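Chapter 5
Reading in Series

Most readers first meet a long series by accident. They pick up the fourth book from a library cart, like it, and then have to decide whether to go back to the first. This chapter looks at how series fiction is built, why some series can be read in any order, and how a reader keeps track of a large cast over many volumes.

After working through the chapter you should be able to tell an open series from a closed one, find the backstory passages in a later volume, and write a short reading record that another person could use.

5.1 Open and closed series

An open series has no planned end. Each book has its own plot, and the main characters change slowly or stay the same. Many detective series work this way. A closed series tells one long story in a fixed number of parts. The last page of one book leads to the first page of the next, and a reader who begins in the middle will miss a good deal.

Many series fall between the two. The Flirirbridge books, used as the main case in this chapter, began as an open series of village mysteries. From the fourth volume on, a single missing-person plot runs under the separate cases. A reader can enjoy volume two alone. Volume six makes little sense without volume five.

Attic bedrooms turn up often in the Flirirbridge books, usually as the place where a letter or diary is kept.
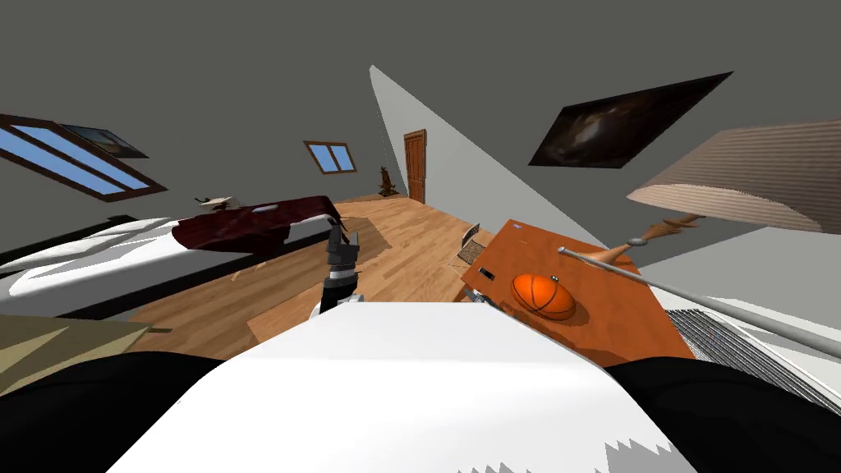 Nastia, in a comment on the course reading page, disagreed with the advice to start at the beginning. She had read volume three first, then one, then two, and said the early books were better once she knew how the sisters ended up. She did add that she would not try it with the later ones.

Her comment points to a real difference between readers. Some read for the outcome and want it kept from them. Others read for the people and do not mind knowing the outcome. The order of publication suits the first group best.

5.2 The problem of the returning reader

A year or more may pass between volumes. The writer has to remind old readers what happened and inform new ones, without boring either. There are several common methods. Some writers open with a page of summary. Others let a new character ask questions. Akgül, the narrator of the Cerness novels, simply tells the reader what he remembers, and he often remembers it wrong. Readers of the earlier books notice the errors, and new readers do not.

Length matters here too. The longest Cerness novel runs to 683 pages, of which roughly 20 repeat material from earlier volumes. Most of those pages come in the first two chapters. In the shorter books the reminders are a sentence or two each and are spread through the text. 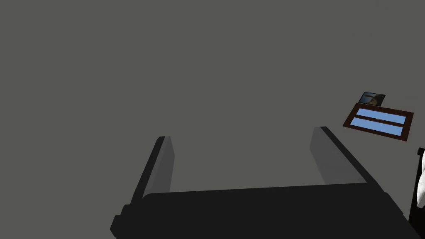
Figure 5.2 Gripper with upright finger.

5.3 Keeping a reading record

A reading record is a set of notes made while reading. It is different from a review, which is written afterward and gives a judgment. For each volume, write down the title, the narrator, the time covered, and any character who appears for the first time. Keep each entry under one page.

Exercises at the end of the chapter ask for a record of two volumes from the same series and a comparison of 1,000 words. Choose the series now, before reading section 5.4, and check that both volumes are available to you.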